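Part 3: Sorting your pantry in Bellis

If you've followed my set-up guide this far, you've got the app open and your Arnbridge login sorted. Good on you! Now for the fun bit – shelves.

1. Tap Pantry, then New Shelf. I called mine Fruit (very original, I know).

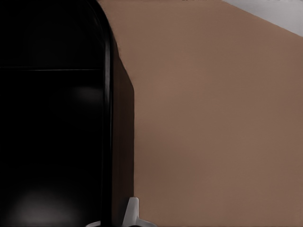 2. Set the shelf colour. Grey is the default, and it's a bit gloomy if you ask me.

3. Add your items one by one. I start with whatever's out on the table, so fruit goes in first and the tins can wait till I've had a cuppa.

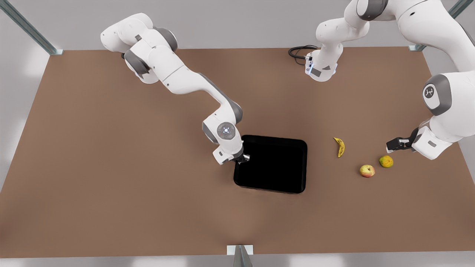 4. Pop in a use-by reminder for each item, then hit Save.

Note: a shelf holds 400 items. Mine's at 31, so no dramas yet.

Caution: don't tap Clear All while it's syncing! I lost my whole spice list that way in October, and Ffion Lloyd had to talk me through restoring it (menu, Backups, code 2284).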